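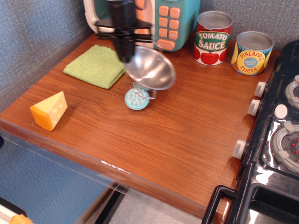 Looking after the gripper fingers

A shiny steel bowl held at a tilt asks a lot of two black fingers, so be kind to them! Wipe ours down (it's the Domero arm in the play kitchen) with a barely damp cloth every 6 runs, and let them dry for 90 seconds before you power up again. Every 3 weeks, snug the finger screws by hand, a little at a time, and do please park the arm first. I keep the spare pads in the Asteck drawer, and we'll need more by December.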